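Ploteck Lattice Pad Set for Hand-Held Grippers
Part group: contact surfaces and finger spares
Supplied by Civaline

The Lattice Pad Set replaces the smooth pads on hand-held demonstration grippers. It was developed during the Wurkell study, which asked how much of a policy's failure rate on narrow vertical members (mullions, stiles, thin posts) could be traced to pad slip in the training demonstrations. The pads are now sold separately for labs that want to repeat the work or extend it to other fixtures.

In the Wurkell protocol, an operator closes the gripper on the member, holds, and releases. Each participant recorded 50 demonstrations per pad type. Trials were coded as slip if the tracked finger pose shifted against the member during the hold. With smooth pads, 19 of the 50 demonstrations were coded as slip. With the lattice pads, the count was six. These are figures for one operator on painted metal, and the spread between operators has not been published.

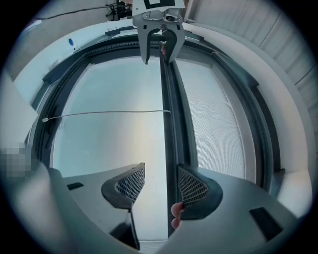 Policies trained on each set were then run on a fixed arm with matching fingers. The lattice-trained policy completed 69 per cent of its grasps on members not seen in training. The effect was smaller where the approach angle was steep, and the authors attribute part of that to lens distortion near the rim of the fisheye view. Calibration should be repeated after any pad change – the pad alters the apparent finger width at closure.

Specifications
Pad colour: black
Surface: fine grid
Sold as: matched pair, left and right
Fitting: adhesive back, centred on the inner face of the finger
Compatible grippers: Wattanapong parallel finger series, hand-held and arm-mounted

Fitting notes
Remove the old pad and clean off all adhesive residue. Align the new pad to the finger tip and press for one minute. Leave overnight before recording. Do not mix worn and new pads in a single data set.

The slip-coding script and the trial sheet are included with each order. Replacement pairs ship from stock; orders placed before noon leave the same day.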